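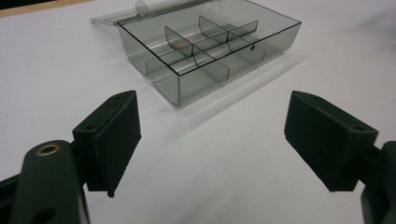
Fixing a gripper that drops small parts

I lost most of an October afternoon to this one, so maybe it'll save you some time! My hand-held grippers kept fumbling the small stuff over an organizer box. They'd pick fine, then let go halfway. I blamed the Stutano driver board first (wrong), then my own hands.

The real fault was one pad creeping out of line with the other. Do this:

1. Unplug the gripper before you touch the fingers. Mine closed on my thumb once, and I'm not doing that again.

2. Close the fingers slowly over a strip of paper and tug. If it slides out at one end, your pads aren't meeting flat.

3. Loosen the bracket, square up the pad, then snug it back down a little at a time.

4. Plug in and try it over the box with the lid open, both grippers, going easy near the dividers.

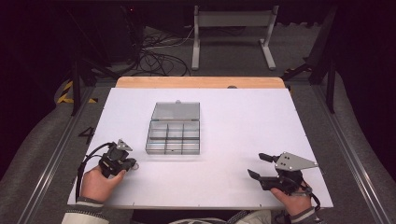 If it still drops things

Check the cable next. Wiggle it near the body while you hold a part, and if the grip twitches, swap the cable. After that I ran 46 picks and dropped 7, all of them me rushing.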